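Skuvwood bench notebook, simulation side
March 2026

I have been meaning for weeks to write down how we set up the two-arm kitchen task, mostly so that whoever opens the Nambiar folder after me doesn't have to guess, and partly because I keep forgetting it myself (I did it three different ways in one afternoon, to my shame). The old rules from August still stand, but they were written for the single arm and they say nothing at all about lids.

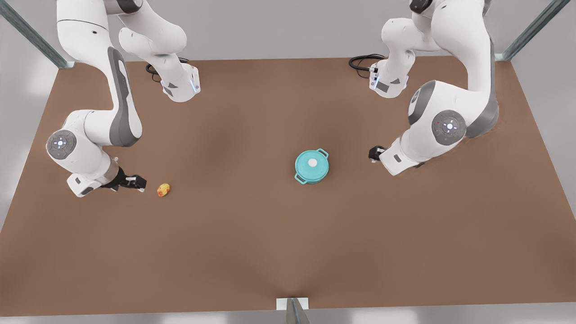

Rule one is still to write the pass condition before pressing run, and I would like us all to be a bit stricter with ourselves over it. Kelley's template has a box for it at the top, so please fill it in, even when it feels silly. For this task I write down the start state as well: lid on the pot, potato on the bare table by the right arm's open fingers, left arm's hand well short of the pot. If a start doesn't match, the run is struck out and not quietly kept. Remember that left and right mean the robot's own, so the right arm is on the left of your screen. I have muddled this more often than I care to admit, and I dare say I shall again. 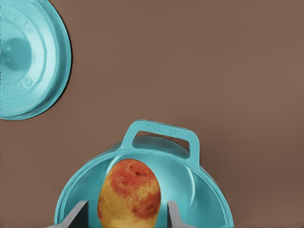 Vol. 2, p. 18

Now, the lid. The Joltavis checklist only asks for "lid removed", and I think that is too loose. I'd like us to note which way up it ends, so upside down on the table, clear of the pot, gets its own line and so does right way up. Both pass for now. As for the potato, it counts as in only when the fingers are open and there is a gap showing on each side. A potato over the pot with the fingers shut on it is still being held, however pleased we may be to see it there.

Seeds: 5 per change, never fewer, and the numbers go in the log before the results do. I used 394 to start today's set. Speed limits stay the same as on the real bench, please, tempting as it is to turn them up in simulation and get home for tea.

Still to do: copy the lid wording into the checklist, and ask whether the handles need a rule of their own.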